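Counter layout for small kitchens: speaker notes
Rastside short talks, afternoon session, slot 8

Slide 1. Title
Give name and topic. Leave the title up until the doors are closed. Questions at the end, except on dimensions, which can be asked as they come up.

Slide 2. Scope
Countertop appliances, dishes in use, and containers for loose produce. Sinks and fixed stoves were covered by Keith Lightfoot in the morning and are left out. Point to his handout for clearances around a range.

Slide 3. Terms
Landing area: open surface where a hot or full item can be set down without moving anything else first.
Working center: the spot where food is cut, plated or sorted.
Parking area: where containers wait between uses.
Say once that one surface can serve as two of these, though seldom at the same moment.

Slide 4. The Fikisden kitchen
Counter depth 57 cm, free length 92 cm. Read both numbers aloud; the print is small. The toaster oven had been against the back wall with its door facing forward. With the door down, the landing area was gone. We turned the oven to open along the counter and moved it to the left end. The working center is now reached sideways from the rack.
Pause for the drawing. Do not read out the labels.

Slide 5. Which way the oven opens
A sideways opening uses length. A forward opening uses depth. Measure the shorter one first. Check the manual for wall clearance before turning any oven, and check where the cord exits.
Expect a question about left-handed users. Mirror the plan.

Slide 6. Plates and rims
A plate with a raised rim keeps small whole vegetables from rolling onto the counter. It is a poor cutting surface. Keep the board upright beside the wall and bring it down for cutting only.
Skip the glaze comparison if running late.

Slide 7. Baskets
Woven baskets let air through. They also shed bits and collect scraps of paper behind and underneath. Lift the basket when wiping. A shallow one is easier to empty than a deep one of the same volume, and takes more counter. Glenys Treloar has the Burkevness measurements; credit her by name.

Slide 8. Order of placement
Oven first, then the working center, then the basket. The oven is the hardest to move. Final slide stays up during questions. Stop at 11 minutes.

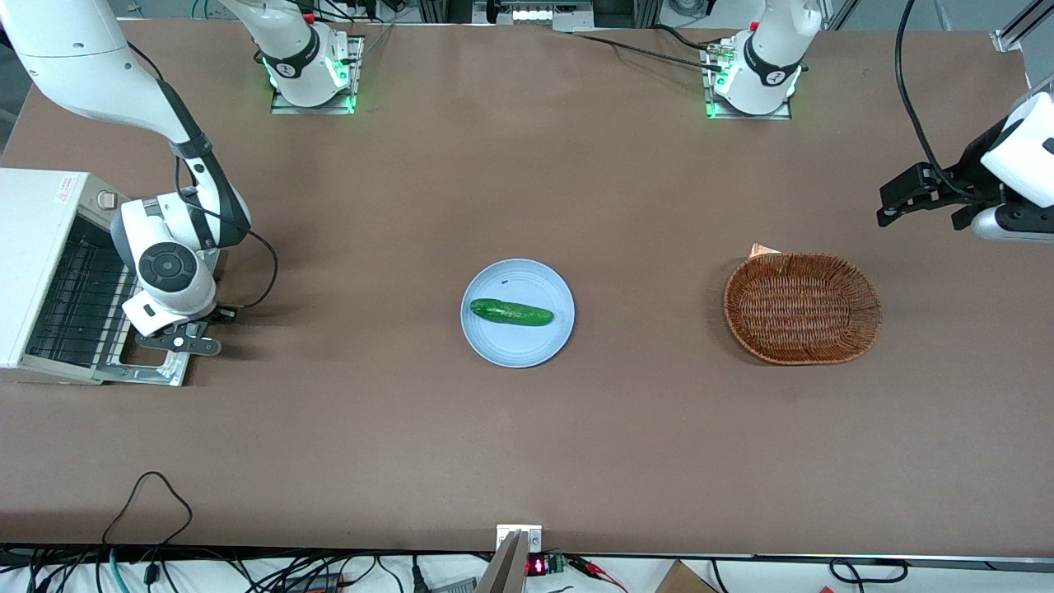 Notes by Eduardo Arruda | Kitchens and Storage

Oven at the left, opening to the right. Cucumber on the round plate in the working center. Empty wicker basket parked on the right half of the table. Ask the room where a hot tray would land with the plate left in position, and take two or three answers before going to questions.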